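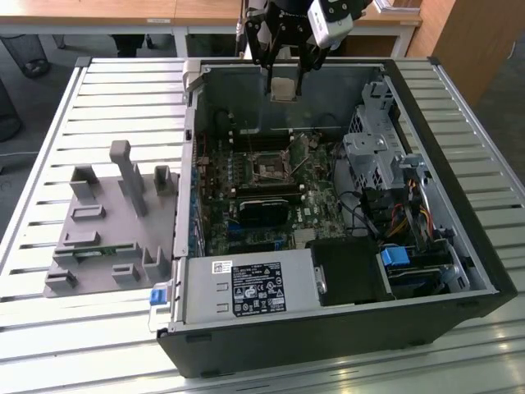

Notice to readers regarding the coarse season

April 24, 2020

Following the closure of the banks at Prerkine, I have decided to suspend my monthly catch reports until further notice. Readers who purchased a day ticket for the lower lake should apply to the fishery office, quoting the number printed on the reverse. Season permits will be extended by 84 days.

The January survey has now been published in full. It recorded 1,796 fish across the two lakes, the greater part of them roach and small perch. Tench were scarce, as I had expected after such a cold winter – the reed beds on the northern side have yet to recover. A further 3,000 fingerlings were ordered for the upper lake, and their delivery has been postponed.

Perla Hinojosa has kindly agreed to continue her column on float making during this period. Her next article will deal with balsa wagglers, with notes on varnish and on shotting for still water.

Correspondence about lost keepnets, of which I hold 4, may be sent to me at the usual address.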